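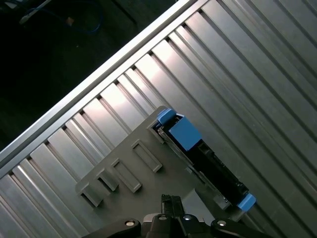 Vol. 2, No. 6

Rostik Bench Records: Desktop Drive Bays
README

Maintained by Voleck. Last revised 26 October 2024.

What is in the set

Rostik is a set of written records on taking hard drives out of desktop computer cases and putting them back. Each record covers one drive in one bay. It gives the kind of bay, how the drive is held, which cables have to come off first, the order of the steps, and anything that got in the way. There are 857 records from 124 cases. The cases are used office and home machines bought in mixed lots by Rosales, a resale shop, and passed to the Trardale bench before being sold on or stripped for parts.

The set is meant for people who write repair guides, design drive carriers or plan bench work. It was not collected to rank makers, and maker names are left out of the records for that reason. If you need them, this is the wrong set.

Files

records.csv: one row per drive, 31 columns
cases.csv: one row per case, keyed by case_id
steps.txt: the step lists as typed at the bench, with spelling left alone
terms.txt: the words we use for carriers, bays, latches and rails
changes.txt: what was altered between issues

All files are UTF-8. Fields in the CSV files are separated by commas and text fields are in double quotes. A blank field means the item was not recorded. The word "none" means it was looked for and was not there. Earlier issues mixed these two up in the latch column, so don't merge older copies with this one.

The bench

All work is done on a table made of ribbed aluminum extrusion with T-slots and a smooth raised rail along the edge. The slots are handy for holding things in place, but small screws roll into them and are a pain to get back out. After the first batch we changed the rule so that screws go straight into a lidded cup and never on the bare table. Records made before the change have screws_lost filled in more often than the later ones.

The gray plastic fixture used on the table has four raised rectangular slots in a row. They are not all the same length. If you copy the layout, measure your own parts first. No drawing of the fixture is supplied with this issue.

Ribbed aluminum also gives strong highlights under overhead light. Anyone reading part labels at the bench should turn the part toward them and not trust a quick look. Several serial numbers in issue 1 were wrong by one character and have been dropped.

How a record is made

1. Shut down the computer, unplug it, and wait until any board lights go out.
2. Take off the side panel. Write down how it was fastened.
3. Find the drive and note which way the connectors face.
4. Pull the data cable, then the power cable. If one blocks the other, write that down.
5. Release the carrier or undo the screws.
6. Slide the drive out and put it on the mat, label up.
7. Refit everything in reverse order. Note any step that would not go in reverse.

Step 3 gets skipped more than it should. Where it was skipped the connector_side field is blank.

Times are in whole seconds and run from step 3 to the end of step 6. Refitting is not timed. A time is also left blank if the worker had to stop for a tool.

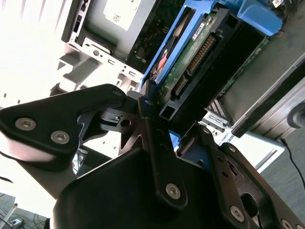

Carriers gave us the most trouble when we were settling on terms. A carrier, in this set, is any separate part that holds the drive and comes out of the bay together with it. Sheet metal brackets screwed to the case are not carriers, even when they look like one. Color is recorded because repair guides often tell the reader to look for it, and a bright blue plastic carrier like the one around this drive is easy to find in a case full of dark parts. We record blue, green, gray, black, purple and other. The face field says which side of the drive can be seen with the panel off. With the green circuit board showing, as it is here, the entry is "board"; with the metal cover showing it is "cover". If neither can be seen without moving something, the entry is "hidden". Labels on the board side are often too small to read in place, and we do not ask for them to be copied down until the drive is out.

Main columns in records.csv

record_id: number, never reused
case_id: links to cases.csv
bay_type: open, caged, swing-out, floor or other
held_by: carrier, screws, rails, clip or mixed
carrier_color: see above, blank if there is no carrier
face: board, cover or hidden
connector_side: front, rear, left or right, as seen with the side panel off
cable_first: data, power or either
case_angle: upright, flat or tilted
seconds: see above
screws_lost: whole number
note: free text

The remaining columns are explained in terms.txt.

case_angle was added in this issue. Some workers like to lay the case flat, some stand it up, and some prop it at a slant so the bay faces them. It changes which parts sag or slide when the drive comes loose, and the notes are hard to follow without it. For older records we filled it in from the notes where they said so and left it blank where they didn't.

Known problems

Swing-out bays are thin in this set. Rosales sells most of those cases whole and they never reach the bench.

The same case can appear with two drives. These are two rows in records.csv and the second one is nearly always faster. Use case_id if you need to keep them apart.

"Mixed" in held_by covers too much. It was used for a carrier with one extra screw as well as for homemade fixes with tape and cable ties. We plan to split it in the January issue.

Six records have a seconds value under 5. They are drives that were already loose in the bay. They are kept in and marked "loose" in the note field.

Drive contents

No data was read from any drive for this set. Drives are wiped or destroyed by Rosales under its own process, before or after the bench work depending on the lot. Serial numbers are kept at Trardale and are not in the files.

Use and corrections

You may copy and change the files and use them in paid work. Please give the volume and issue number when you cite them, as the column meanings have shifted over time. Corrections should quote the record_id and the line in steps.txt. Corrections to terms.txt are welcome too, mainly for the entries on rails and clips, where our wording still overlaps.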